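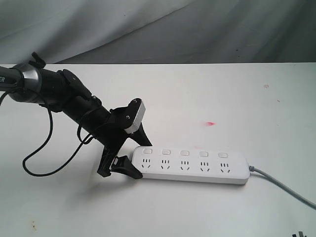

Ullatier arm with two-finger gripper at a switched power strip.

Ullatier Club Arm Kit, school edition
Price: $1,457
Sold by Prurnbridge

Includes arm, gripper, cable and 3 practice tasks. The maker says beginners can finish the switch task in two sessions. We doubt it. Bautista Painemal's robotics club at Darkden took more than two just to get the cable routed. Power strip not included. Next batch ships in February.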